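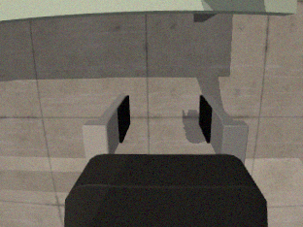
Pale green tabletop against grey-beige floor tiles.

Stoma Housing Association — Residents' and Staff Forum
Topic: Colour contrast in shared kitchens, draft standard for comment
Status: open

Posted by: O_Ververidis (Property Standards)
2022-02-21

Colleagues and residents are invited to comment on the draft standard for colour contrast in shared kitchens. The draft applies to Joromus House and Vasylenko Court in the first instance. It concerns the difference in lightness between floors, worktops, tables, doors and handles, and it is intended to help residents with low vision to use these rooms with confidence.

The main proposals are as follows. Floors should differ clearly from the furniture that stands on them. Handles should differ clearly from the fronts to which they are fixed. Gloss finishes should be avoided on worktops and floors, as glare is reported by residents as a greater difficulty than poor lighting.

Comments received in this thread will be recorded in full and answered before the standard is put to the Board in June.

Orestis Ververidis
Property Standards

Posted by: Joromus_Flat_Reps

The representatives at Joromus House welcome the draft. We ask that section 2 be amended. It refers to "colour" throughout, whereas the residents we consulted were clear that hue is of little use to them. A red cup on a green table may be quite invisible to a person who would find a white cup on the same table at once. The section should speak of light and dark.

We also ask that crockery be included. The Association supplies white plates to every shared kitchen, and several residents eat from them at white tables.

Posted by: k.lindqvist

I must register some disagreement with the proposal as a whole. Vasylenko Court was redecorated in a single pale scheme after long consultation, and residents chose it for its calm appearance. The draft would have us replace sound fittings in a building where no complaint has been made. The sum of £1455 per kitchen is quoted in the annex without any breakdown. I should be grateful to see what it covers before being asked to support it.

Posted by: O_Ververidis (Property Standards)

I am obliged to both contributors. The wording of section 2 will be changed to refer to light and dark. Crockery falls under a separate budget, but I will pass the request to Supplies with a recommendation that it be accepted.

On the question of cost, the figure of £1455 covers replacement handles, edging strip for the worktops, and labour. It does not provide for new cupboards, new flooring or decoration. No sound fitting would be removed solely to meet the standard, and I accept that the draft ought to have said so.

Posted by: Etano_OT_Service

The Etano occupational therapy service visits residents in both buildings. We support the draft and offer the following from our home visits.

Table edges deserve more attention than they receive. Residents judge where to set down a cup by the line between the tabletop and whatever lies beyond it, and that is usually the floor. A weak line leads to spills, and spills lead people to stop carrying hot drinks altogether. We have known residents give up making tea for visitors for this reason, although they had the strength and balance to do it.

Patterned flooring should be discouraged. A bold pattern can be mistaken for dropped objects or for a step. Plain joints between tiles are seldom a difficulty.

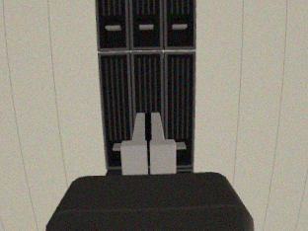 Storage fronts are the part of the draft on which we would go further. Section 3 asks only for a "visible" handle, and a contractor could claim to have met that with almost anything. We should prefer it to state that the handle must be clearly lighter or darker than the face behind it. The cabinet shown with this reply would meet such a test, with its light grey pulls on near-black drawer faces and a slim pale trim marking where one drawer ends and the next begins. Many residents will find that second feature as useful as the first, particularly where neighbouring drawers hold different people's belongings.

Posted by: k.lindqvist

I thank Mr Ververidis for the breakdown, and I withdraw my objection on cost. I maintain the other. Very dark cupboards in a small room would be oppressive, and if the Etano wording is adopted I fear that contractors will regard black fronts as the easy answer. Could the standard state that pale fronts with dark handles are equally acceptable?

Posted by: Etano_OT_Service

We would have no difficulty with that. The direction of the contrast matters a good deal less than its strength. Dark fronts do show flour and fingermarks, and residents have mentioned this to us more than once.

Posted by: Joromus_Flat_Reps

Agreed on our part. We would add that handles should be fixed at a consistent height along each run of drawers.

Posted by: O_Ververidis (Property Standards)

Section 3 will be redrafted to take in the wording proposed by Etano, with an express statement that either arrangement is acceptable. The point on handle height will be added. The question of redecorating Vasylenko Court remains open — residents there will be written to separately, and replies may be left at the office or posted in this thread.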